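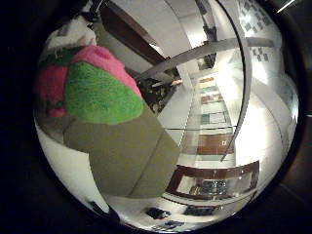 Wrist fisheye: static mask or per-frame mask for visual odometry?

Category: Perception & State Estimation
Posted September 19, 2022 by quatflip
6 replies · 3 shares

Setup: fisheye at the wrist, equidistant model, intrinsics from Lanineo 2.1, tracking with the Jerer front end (patch features, pyramid of four, IMU preintegration on). Reprojection error on the calibration board is fine out to the last few degrees before the black surround.

The problem is large, close, low-texture area. When a khaki surface takes a wedge of the circle and something fuzzy takes most of the left half, the detector still fills its quota. It puts corners on the fibers of the green and pink material, those survive the ratio test for a few frames, and RANSAC then has a coherent group of inliers that don't move with the room. On a run of 1881 frames I get 122 with the translation sign flipped on at least one axis.

What I have tried:
- radial mask at the circle border. Required anyway, there is a stray white streak in the black surround at top right and it was getting picked up.
- static polygon over the lower left. Helps, costs too much field of view when the close object moves elsewhere.
- raising the detector threshold. Kills the corridor first.

Is anyone running a per-frame mask at camera rate on a small computer?

lowpass_b wrote:

Static mask. You are going to spend a month on a segmentation net and end up with a latency problem in place of an outlier problem. Draw the polygon generously, bucket the rest of the circle in polar cells, cap each cell. The filter doesn't need 300 features, it needs 40 that are far away.

tick_mark wrote:

Disagree with the above. A generous polygon assumes the near stuff stays in one part of the view. At Mbwambo we logged the occluded area per frame and the centroid wandered over more than half the circle. We went to a per-frame mask in February and haven't gone back. Small encoder, runs on a downsampled image, mask is dilated and used two frames late. Two frames late is fine if you dilate enough.

lowpass_b wrote:

"Dilate enough" is a static mask with extra steps. What is your rate of frames with fewer than 20 tracks?

tick_mark wrote:

On our longest log, 483 of them before the mask and 347 after. All of the remaining ones are fast rotations, so the mask wouldn't help there. 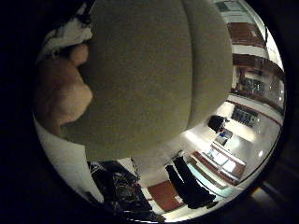

quatflip wrote:

Feature budget is where I think you are both partly right. I changed Jerer to compute the cap per cell from the unmasked area of that cell, so a mostly covered cell gets two or three features and not the full twelve. The worst case is still a view where one smooth beige shape runs from the top edge down to the middle, with white surface along the lower left rim. Nearly every usable corner is then on the right: the red-brown wood bands, the glazed section, the trim on the long white counter. The geometry is one-sided and the yaw covariance grows as you would expect, mask or no mask. I also drop anything on glass by hand for now — reflections give very stable tracks at the wrong depth.

edge_case_ok wrote:

Check that you are not undistorting before detection. With a circle this wide the remap stretches the rim and your red-brown bands turn into long soft gradients. Detect in the raw image, lift to bearing vectors, do the epipolar check on the sphere. The Plavident wrapper undistorts by default and the flag to turn it off is badly named.

quatflip wrote:

Raw detection already, bearings after. But I was using a pixel threshold in the inlier test, which is not constant in angle near the rim for this lens. Changing to an angular threshold removed a good part of the sign flips with the static polygon still in place. Rerunning the full log with the radial mask only.

lowpass_b wrote:

So, no net needed.

tick_mark wrote:

So, no net needed for that log. Post the track counts when the rerun finishes, split by cell if you can. I would like to see the left side separately.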